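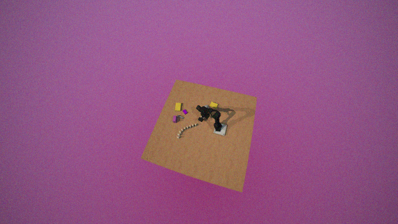

Flevance Home Judo Mat, 2 x 2 metre set – review

I bought the four-panel set in December, after our club lost its hall for two evenings a week and we were all told to keep up our groundwork at home. It cost me £296 with delivery. I have used it most days since then, mainly for solo drills, and twice a week with my training partner, Leonora Catacutan, who fights at under 63 kilos and has a set of older Chidiac mats in her garage. That gave me something to compare it with.

What you get

Four panels, each one metre square and 40 millimetres thick, with a textured vinyl top and a rubbery base that is meant to stop them sliding. There are no straps or clips in the box. Flevance sells a corner frame separately and I didn't buy it. The instructions are one sheet, and most of that is about cleaning.

Delivery took nine days. The panels came in two parcels, and one had a dented corner where the box had been dropped. The dent was still there after a week, so I emailed a photo and was sent a replacement panel without any argument. They didn't want the old one back. I use it under the bench in the spare room.

Setting up

The room I use has laminate flooring and is just under three metres wide. Laying the panels takes a couple of minutes. They weigh more than I expected, and carrying two at a time up the stairs is a bad idea. They smelt strongly of vinyl when I opened them, and it was ten days with the window open before I stopped noticing it.

The edges are cut square and meet well. I ran a bare foot along all the joins and couldn't feel a step anywhere except at the middle, where the four corners meet. One corner there sits slightly proud. Turning that panel round fixed most of it.

Grip underfoot

Very good. The rice-straw pattern is finer than on our club mats and a bit harder on the skin for the first few weeks. I had sore tops to my toes from shrimping drills until it softened. Uchi-komi with bands is fine, and my standing foot turns without sticking. With sweat on the surface it gets slippery sooner than the Chidiac mats do, so I keep a towel by the door.

Falling on it

This is where you need to be sensible. Side breakfalls from a squat are comfortable. Back breakfalls from standing are all right. I would not take full throws on this mat over a hard floor, and the sheet in the box says the same. We tried a few controlled foot sweeps and Leonora said the landing was firmer than in her garage, where she has a layer of old carpet underneath. I borrowed a bit of underlay and it did help, but the panels then moved more.

A two-metre square is also small for two people. For hold-downs and turnovers it does the job. For anything where you travel, you will be off the edge before you have finished. If you have the space, I would look at the nine-panel set.

Do the panels move?

Yes, a little. On the laminate, gaps open up after twenty minutes or so of hard groundwork – enough to catch a toe. I push them back together between rounds. At Leonora's, on bare concrete, the same panels hardly shifted at all. With Zunix grip tape along the underside joins, mine now stay put for a full session, and the tape peels off cleanly. It should really come with something like that at this price.

Wear and cleaning

The top wipes clean with warm water and a drop of mild soap. One seam has begun to lift at a corner, by the width of a fingernail. It hasn't got worse in the last month, but I am keeping an eye on it. The colour hasn't faded and there are no cracks in the vinyl.

Against the others

The Eltik folding mat was the other one I looked at, at £255. It folds in half and stores more easily, but it is thinner and the fold line runs straight down the middle, where you want to be. I tried one at a friend's house and could feel the hinge through my back every time I rolled over it. The Chidiac panels are softer and hold together better, but they cost more and you have to wait for them.

Who should buy it

It suits someone who wants to drill alone or do light groundwork with a partner, and who has a floor with some grip to it. If you plan to throw people, save up for something thicker or wait for club nights. I would buy it again, with the tape added to the same order.

Four out of five.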